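The best wastebasket I ever owned came with a desk I bought secondhand in Hotley. The desk was fine, I sold it two years later. The wastebasket I still have, and I will happily talk about it to anyone who sits still long enough!

It's black wire mesh, round, a bit wider at the top than at the bottom, and it weighs next to nothing. I've carried it through three apartments and one very small rented office. In that time I have gone through lamps, chairs, a filing cabinet that never closed properly and 8 different systems for keeping papers in order. My friend Tormod Forsberg says people only write about wastebaskets when they have a deadline on something else. He's right about the deadline, but I was going to write this sooner or later anyway.

My opinion is that every room where a person works or reads should have an open basket on the floor, and that the lid was a mistake. I mean for paper. Keep your lid in the kitchen, where there are onion skins and coffee grounds, and keep the pedal too if you like pedals. But a lid on a paper basket is a tiny gate, and you have to deal with it every single time. I had a lidded one for a while, a handsome thing from Sundqvist that cost me 200 kronor at a clearance sale, and within a month there were envelopes sitting on top of it. On top! I was using it as a side table for trash.

With an open basket the envelope just goes in. You can do it while you're on the phone. You can do it from across the room, too, and I won't pretend that isn't part of the appeal – I once got a balled-up draft in from the doorway at four in the afternoon and the rest of the day went beautifully.

Then there is the mesh. Solid baskets hide things, and people take that as a point in their favor. I used to, until I lost a train ticket in a gray plastic one and only found it when I tipped the whole thing out on the rug. Mesh lets you see what you've thrown away. You notice when it's getting full, you notice the pen that rolled off the desk, and you notice (this one stings a little) how much paper you get through. I once printed a 100-page manuscript twice in the same week and had to look at it through the wire until I took it out.

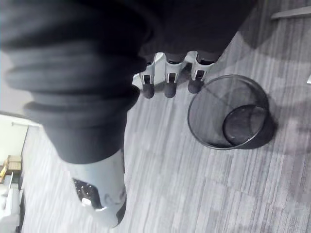 Floors matter more than you'd think when you're picking one. A shiny basket on a busy floor gets lost in the glare, and a pale one on a pale floor gets kicked. What I love is plain black mesh on gray striped carpet, with the wire wall thin enough to see through and the solid round bottom showing dark inside it, so your eye finds the opening right away. Put it where your hand falls when you're sitting down. If you have to lean, it's too far.

Aslak Björklund, who I share the office with, holds out for a liner. He buys the thin white bags from Ondell and folds the edges over the rim very neatly, and to my eye he has turned a good basket into a bad bag. Paper doesn't need a bag! Pick the basket up, carry it to the recycling, turn it over, give it a knock on the bottom, and carry it back. The whole trip takes me less time than finding the roll of liners, and I get to stretch my legs.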